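How I look after our wooden play board (and the blocks that go on it)

My niece's third birthday is coming up in October and I've been asked by two different people how I keep our play board looking decent after so many small sticky hands, so I thought I'd write it all down in one go. It's a plain board made of strips of pale wood glued edge to edge, and the children build on it, sort shapes on it and, when I'm not looking, eat toast off it. It gets a proper clean and a coat of oil a couple of times a year and a quick wipe the rest of the time.

What I use

A washing-up bowl of warm water with a small squirt of washing-up liquid
Two soft cloths, one for washing and one for drying
An old tea towel you don't mind throwing out
Fine sandpaper, 360 grit if you can get it
A toy-safe wood oil – I use the Nepia one, but do read the tin of whatever you buy and check it's meant for children's things
A soft toothbrush for the blocks

Step one: clear it and brush it

Take everything off and give the board a good brush down, including the ends, where crumbs gather. I do mine at the kitchen table with newspaper down. Turn it over as well! The first time I did this I only ever cleaned the top, and then Manaia picked it up to move it and there was a raisin stuck to the bottom that had been there since goodness knows when.

Step two: wash it, but not too much

Wring your cloth out until it's barely damp and wipe along the strips in the direction they run. Don't put the board in the sink and don't leave a puddle on it, as wet wood swells and that's hard on the glued joins. If there's crayon, a dab of neat washing-up liquid on a fingertip usually shifts it. Wipe the underneath too, even if it looks clean, so both sides get the same amount of damp. Then dry it straight away and stand it on its edge overnight, somewhere airy and well away from the radiator.

Step three: sand the rough bits

Run your palm over the dry board. After a wash it'll often feel a bit furry, and that's just the grain lifting. Fold your sandpaper into a small pad and go gently with the grain, never across it. I spend five minutes on this at most. Do the corners and edges as well, they're the bits that get bashed and the bits little fingers find. Keegan lent me a pack of 1000 grit once for a final polish and it did feel lovely, but I wouldn't go out and buy it specially.

Wipe off every scrap of dust before you go near the oil.
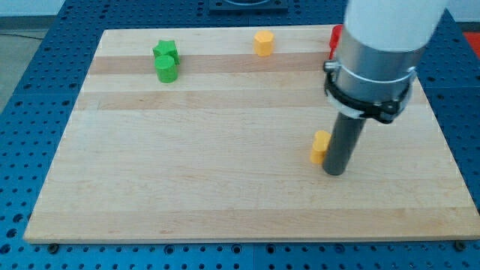 Will the darker strips go even darker once they're oiled?
They'll deepen a little along with everything else, and the difference between the strips usually shows up a bit more while the oil is fresh, then settles down over the next few weeks.

Step four: oil it

Put a teaspoon or so of oil in the middle and rub it out towards the edges with the old tea towel. Less than you think! I drowned mine the first year and it stayed tacky for a week. Leave it for as long as the tin says, wipe off whatever hasn't soaked in, and then do the other side. If it still looks thirsty the next day, give it a second thin coat.

Please be careful with the oily tea towel afterwards. Some oils can make a scrunched-up cloth heat up by itself, so I lay mine flat outside until it's gone stiff and then bin it.

Step five: the blocks

Painted wooden blocks get the same treatment as the board, a barely damp cloth and a quick dry, and I don't oil them. Plastic ones can go in the bowl for a proper wash. Stars are the fiddly ones, with all those inside corners, so that's what the toothbrush is for. Cylinders take no time at all. Have a look at the paint while you're at it, and put anything that's flaking to one side where the children can't get at it. Repaint with something sold for toys, or let it go.

I spread ours out on a towel to dry and turn them over once, usually when I remember, which might be bedtime.

Putting it away

We keep the board flat on a shelf. Mine spent one winter leaning against the wall behind the sofa and took on a slight bend, and it took most of the spring lying flat to come right again. The blocks live in a cotton drawstring bag from Tusby, which lets the air in if any of them went away a bit damp.

Lucinda asked me if you can use olive oil from the cupboard. I tried that on a spoon years ago and it went sticky and smelt awful, so I'd stick with the proper stuff.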